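Sunday, gripper day!

Finally got the short parallel fingers onto the Skorkov arms, and I've been grinning since breakfast.
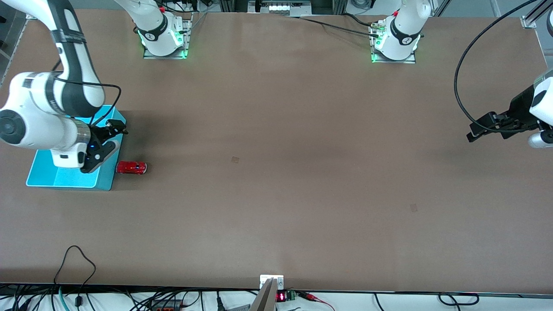
Menaka thinks I'm judging the fingers too early, and that half of what I blame on the old pair was the controller closing too fast. Fair point! So I went back and ran the old Mondal fingers again at the slower close – 141 picks out of 246, a bit better than last week but still a lot of nudging things along the table before they get a hold. Then the short ones, same speed, same little red car beside the teal tray. I love how they come down on something that small. You can get so much lower before anything bumps the tray wall.

The left arm hasn't had a proper turn yet. Its wrist cable needs more slack when it reaches across, must ask Ashraful if he has a longer one.

Still want to try the 700 ms settle time that Hashini uses on her Ferklow, and maybe the soft pads too (I have 16 of them in a bag, no excuse). Stopped at ten past six, starving, with the run log only half copied out. Rest of it tomorrow before work.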